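Twenty minutes a room: how Embla Fagerlund clears up after guests

Embla Fagerlund has looked after the holiday flats at Cullcombe for six years. She started with two, now has 24 on her list, and still cleans several of them herself each week. We spoke in one of the ground-floor units between a morning checkout and an afternoon arrival, with the kettle on and the front door propped open.

Her subject was rubbish, mostly. She had been asked to write up a routine for new staff and was finding it harder than she expected.

"People think cleaning starts with cleaning," she said. "It starts with picking up. If I see someone walk into a bedroom with a vacuum before the floor's been picked up, I send them back out to the cupboard for a bag."

The routine gives each bedroom 20 minutes. Picking up comes out of that, along with the bed, the surfaces and the carpet. Fagerlund said most rooms need only a small part of it for litter. Some need nearly the lot.

What she finds does not vary a great deal. Snack wrappers are the main thing, then tissues, then drink cans and paper bags from the bakery on Ekinci Street. She finds them on the carpet more often than anywhere else, usually between the bed and whatever the guests have been sitting on.

"They eat on the sofa, they eat in bed, and it ends up in the middle," she said. "I don't get cross about it. They're on holiday."

The bed stays as it is until the floor is done. New staff often want to make it first, as a made bed makes the whole room look finished, and Fagerlund spends a fair bit of her training time talking them out of it. The duvet gets dragged over the carpet when it is stripped, and anything underfoot goes with it or gets trodden in. She once pulled half a chocolate bar out of a duvet cover after it had been through a hot wash. 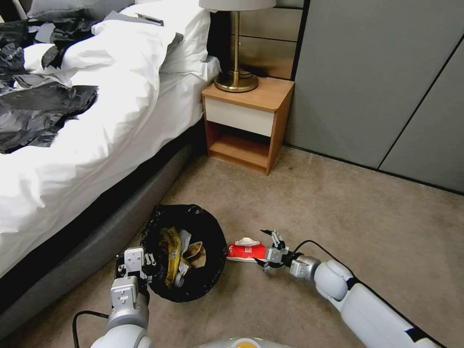
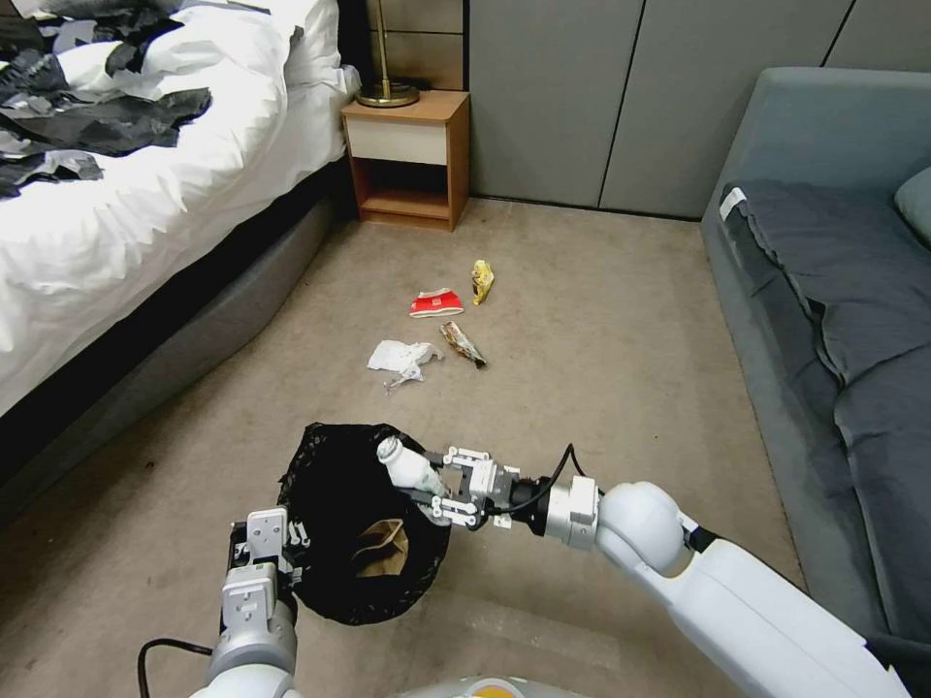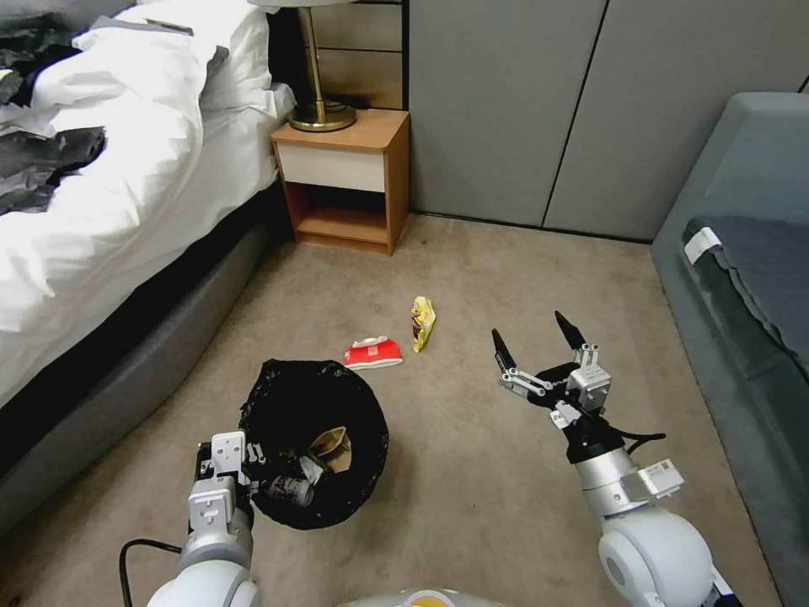

The grey and beige colour scheme was not her choice. The owners had the bedrooms redone in March, and she would have picked a darker carpet. Beige shows tea and it shows chocolate. She does like the bedside tables, which have one drawer and an open shelf, so it takes a second to see whether a guest has left a book or a charger behind. The old ones had three drawers each and every one had to be opened.

She has firm opinions about bags. The flats used to be supplied with a thin white liner that split when anyone put a can in it. She changed to a black one from a supplier called Risura, and she buys it by the carton.

"Open the bag properly before you pick anything up," she said. "All the way, so it stands open. If you're holding a handful of wrappers and trying to get the bag apart with the other hand, you'll drop the lot and do it twice."

Her order on the floor is simple. Large and light things go in first, meaning boxes and paper bags. Wrappers come next. Tissues go in last and she wears gloves for them. Cans are meant to go in the recycling, and she admitted that they do not always get there when the turnaround is short.

Szabolcs Bodnár, who manages bookings for the flats, joined us partway through and sat on the arm of the sofa until he was asked to move. He keeps the figures. The busiest year so far had 1,911 checkouts across all the units, and in that year the office logged 73 complaints that mentioned cleaning.

"Nearly all of those were one thing left behind," Bodnár said. "A wrapper under the bed. A tissue down the side of a cushion. The bathroom can be spotless and they'll write to us about the wrapper."

Fagerlund agreed. It is why the last step on her sheet is to crouch at the foot of the bed and look along the carpet towards the wall. She asks staff to run a hand down the back of the sofa as well, and to lift any throw off the seat and shake it over the floor before the vacuum comes out.

I asked what she would change if she had the money. She said a second vacuum for the upstairs flats, and a bin with a lid in every bedroom. Bodnár said he had priced the bins at Clodavon and would look again once the season was over. Fagerlund said he had told her the same thing last year.

She uses wet wipes for the bedside tables and the base of the lamp, and a dry cloth afterwards on anything brass. Polish is kept for the end of the season. On upholstered bed bases she uses only a soft brush, having once left a tide mark on one with a damp sponge that took two attempts to get out.

The written routine is now down to a single page. The first version was five, and the staff member she tried it on put it in the drawer and asked her to just show him.

Fagerlund looked at her phone at that point. The next guests had rung to say they were early, so she went to get the sheets.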